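Speaker notes – "What I saw at the Kevport open day"
Monday lunch talk, 35 minutes with questions

Opening

Don't start with the slides. Ask who has been to a robot demonstration in the last year, then ask who came home and bought one. Wait for the laugh, if there is one.

Say where I stand. I went to Kevport because the invitation said small arms were "ready for the bench," and I have read that sentence in a lot of invitations. I went in doubtful and I came out doubtful, with better notes.

The visit

Doors at 11, coffee, a welcome from Mizanur Bepari, who runs the demo room. He was good. He took questions in the middle of his own sentences and didn't hide behind the sales people. Give him credit early, because I'm going to be hard on the claims.

Three stops on the tour: the Dadance conveyor, the Kowalczyk packing cell, and the tabletop arms. Skip the conveyor unless someone asks. It moved boxes. We have one that moves boxes.

The packing cell was behind glass and we got a video of it at full speed next to the real thing at something less. I asked for the cycle time of the one in front of us and was told it would be emailed. Still waiting.

What the handout said

Read this out slowly: "Over 100 tasks learned." Then ask the room what a task is. If moving a cube left is one and moving it right is another, I can get to 100 before dinner.

The same handout gives 417 practice runs for the sorting job. Fine, but no word on how many of the 417 came out right, or who decided. I asked Mizanur and he said the scoring was "still being cleaned up." I believe him. I also think you clean up the scoring before you print the handout.

The tabletop arms

Slow down here, this is what people came for. Next two slides, one after the other, and let them look before talking.
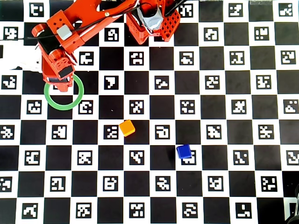
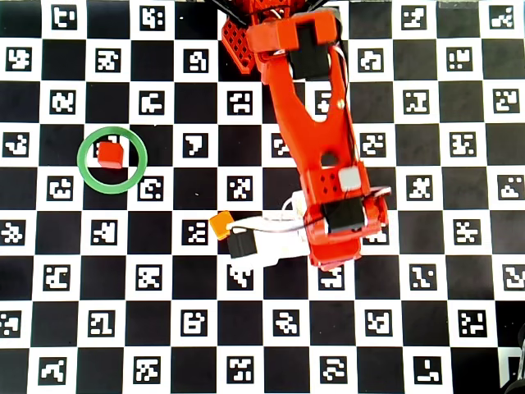 Points to make over both: small colored cubes, a green ring, a printed checkerboard under everything. On the first slide the gripper is over the ring and the orange and blue cubes are sitting out on the board. On the second there's a red cube inside the ring and the orange one is up at the gripper's tip, well to the right of it. Ask what happens when the part is a greasy bracket and the bench is our bench.

Be fair – a cube is a sensible place to begin, and I liked that the arms weren't hidden behind glass. My complaint is with the jump from this to "ready for the bench."

What I would ask next time

Can I bring my own part?
Can I move it while the arm is working?
Who steps in when it drops something, and does that run count?
What does it do with the lights turned down?

The Jemby offer

Jemby will lend us an arm for a trial. No charge for the loan, but our people do the setup, and that is where the cost sits. My view is yes, on two conditions: we pick the parts, and we keep the score sheet. If they say no to the second one, stop there.

Close

Go straight to questions. If someone asks about jobs, answer it properly and don't joke. If someone asks for the cycle time, tell them I'll forward the email when it comes.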